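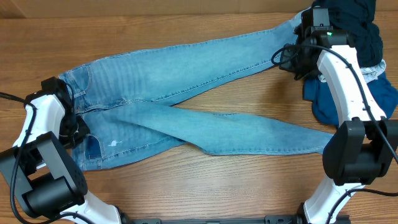 Two robot arms holding a pair of light blue jeans by the waistband and one leg on a wooden tabletop.

Demonstration gathering for garment handling

Demonstration gathering is the stage of robot learning in which examples of a task are recorded so that a control model can later be trained to repeat it. In garment handling, the examples usually consist of camera images paired with the joint positions of the arms. The term covers the planning of tasks, the recording itself and the review of the results.

Background

Clothing is regarded as a difficult material for automation. A rigid part keeps its shape when lifted, while a shirt or a pair of jeans takes a new shape each time it is grasped, and creases or crossed legs may hide the edges an arm needs to find. Written rules cover few of these cases – for this reason many groups prefer to learn from examples.

Method

In the common arrangement, 2 arms are mounted along one side of a table and guided by a person through a matching pair of handheld or desk-mounted controls. Each recording, known as an episode, begins with the garment in a different position and ends when the operator marks the task as complete. Episodes that include a missed grasp followed by a correction are often kept, as they show the model how to recover.

The Drendero collection

The Drendero collection was assembled at Venstead under the direction of Lakshmi Hegde, with task design by Carmela Montes. It contains 3000 episodes of flattening, folding and sorting, of which 884 involve denim trousers. The work was divided among 6 operators, each of whom followed the same written task sheet but chose the grasp points freely. A later review by Jussara Leite removed recordings with missing joint data and relabeled those in which the garment left the table.

Limitations

Examples gathered at a single site tend to share the same lighting, table surface and camera position. A model trained on them may perform poorly elsewhere. Operator habits are a further source of bias – a person who always starts at the waistband leaves few examples of other approaches. The Barrios task sheet, drawn up by Estíbaliz Palacios, addresses this by assigning the first grasp point at random.

See also

Bimcombe folding test
Imitation learning
Teleoperation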